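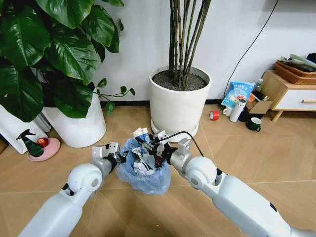
来期の機材更新計画用メモ兼README。購入候補リストと見積の一覧、それと作業ごとの機材メモが入ってます。対象は双腕のほう(社内名Zerumis)だけ。移動台車とサーバは別フォルダ。予算を考えるときの基準作業は「ゴミ袋の口を両側からつかむ」にしました。左右の平行グリッパで水色の袋の縁をはさむやつ、あれが一番指先に要求が多い。薄い、すべる、中身で形が変わる。右グリッパの後ろから出てる細い黒ケーブルが袋の上に弧を描いて回ってるのも、そのまま購入項目になってます(下のケーブル処理の項)。

状態
下書き。最終更新 2022-12-15。金額は全部税抜、単位は千円。見積が取れてない行は空欄のまま、ゼロではないので集計のとき注意。

中身
items.csv 購入候補。1行1品目
quotes.csv 見積。1品目に複数行つくことあり
tasks.csv 作業と機材の対応
old/ 前回の分。参照だけ、編集しないで

items.csv の列
item_id 品目番号。欠番あり、詰めないこと
name_ja 品名
category 指先、グリッパ本体、配線、消耗品、保守、その他
priority A、B、C
qty 数量
unit_price 単価、千円
lead_weeks 納期、週。業者の回答そのまま
owner 担当者
note 自由記述。改行入れない(前に入れてCSV壊れた)

quotes.csv の列
item_id items.csv と同じ番号
vendor 業者名
amount 金額、千円。値引き後
valid_until 有効期限。空欄は要確認
incl_shipping 送料込みなら1、別なら0、不明は空欄

tasks.csv の列
task_id 作業番号
task_ja 作業名
item_id 必要な品目。複数ある場合は行を分ける
must 必須なら1、あれば助かる程度なら0

金額まわり
申請総額の上限は2,483。交渉で増える見込みなし。
グリッパ予備一式、Saltuvixの見積で669。送料別。本体と取付フランジ、ケーブル込み。指先は標準品しかついてこない。
保守契約はVamia、年354。訪問込みだが部品代は別。契約書のドラフト読んだら「消耗品を除く」の範囲が広すぎる。指先パッドはともかく、配線まで消耗品扱い。ここはIhorさんが先方に確認中。返事来るまで priority はBで仮置き。
残りを指先、配線、消耗品で分ける。細かい割り振りは items.csv を見てくだだい。READMEに金額を二重で書くとまたずれるので、大きい2件しか書きません。

優先度の付け方
A ないと作業が止まる
B なくても回るが、壊れたとき納期分止まる
C ほしいだけ
前回はAが多すぎて差し戻し。今回Aにするなら tasks.csv で must=1 の行が最低ひとつあること。ない行は自動でBに落とします(スクリプトはElangoさん作、scripts/check_priority.py)。警告は出るけど止まらない。ログ見て。

指先
標準の金属指のままか、柔らかいパッドを足すか、まだ決着してない。袋の縁ははさむ場所が狭いので、幅より先端の当たり方が効くはず。はず、で買うのは怖いので、まず少量でサンプル購入。Paiのパッドが候補。カタログの摩擦の数字は紙の上のもので、ポリ袋の値は載ってない。問い合わせ済み、回答待ち。
交換周期の想定は稼働5週間。根拠は弱い。前回の交換記録が途中までしかないため。来期からは交換したら必ず記録、担当は作業した人。

ケーブル処理
手首まわりの配線の逃がし。今は弧を描かせてるだけなので、物の上を通る。引っかけると袋ごと持っていかれそう、という指摘がレビューで出ました。
案1 市販の結束バンドと面ファスナで腕に沿わせる。安い。消耗品費で買える
案2 手首の専用ガイドを購入。Saltuvixのオプション品。型番が旧型用かもしれず確認中
案3 ガイドを外注で作る。図面を引く人がいない
案1で始めて、だめなら案2。案3は落とす予定。items.csv では案1がA、案2がC。沿わせるときは手首の可動域いっぱいまで動かして余長を見ること。短くして断線したら予備が飛ぶ。

消耗品
ゴミ袋も予算に入れます。前回は総務の備品から出してて怒られた。水色の半透明のと、もう少し厚い不透明のを両方。同じ銘柄で揃えない、色と厚みをばらす。中に詰める紙くずや包装は買わない。廃棄物から分別して使うこと、生ものと割れ物は禁止。
養生テープ、清掃用品は共通費。二重計上しないように。

買わないもの
第3の腕。要望は来てるが置き場所と電源が先。
力覚センサ。見積だけ取って保留、有効期限が切れたら行ごと old/ へ。
床の敷物。今のタイル床のままでいく。目地が気になるという話は別途。
展示用の外装。論外。

スケジュール
見積の締めが先、申請書はその後。発注は承認後すぐ。納品は遅いもので6月にずれこむ可能性。lead_weeks が空欄の品目はだいたい遅いほうに入ると思っておいてください。
分納可の業者はnoteに「分納可」と書く。表記ゆれ禁止(分割納品、分割OK、等は検索にひっかからない)。

担当
見積とVamia対応 Ihor Hutsuliak
技術側の確認、スクリプト Elango Sundaram
申請書の体裁は持ち回り、今回は決まってない

既知の問題
quotes.csv の送料の扱いがばらばら。incl_shipping が空欄の行は合計から外れます。つまり合計は低めに出る。
全角数字がまだ混じってる。見つけたら直しておいてください。
外貨建ての見積は換算後の金額のみ。換算日の列がない、足すかどうか検討中。
tasks.csv に「袋の口を持つ」と「袋の口をつかむ」が両方ある。同じ作業。統一は「つかむ」のほうで。
Paiの見積、宛名が旧部署名。再発行依頼済みみ。

編集ルール
直接上書きせず、変更した行のnote末尾にイニシャル。金額を変えるときは見積PDFも同じフォルダに置く。PDFなしの金額変更は戻します。
Excelで開いて保存すると item_id の頭のゼロが消えます。テキストエディタか、取り込み時に文字列指定で。

取り扱い
社内のみ。見積金額が入ってるので業者に転送しないこと。items.csv だけ渡したい場合は unit_price 列を落としてから。

未決
指先の材質。Vamiaの消耗品の範囲。案2の型番。Saltuvixの送料。決まったらここの行を消していく。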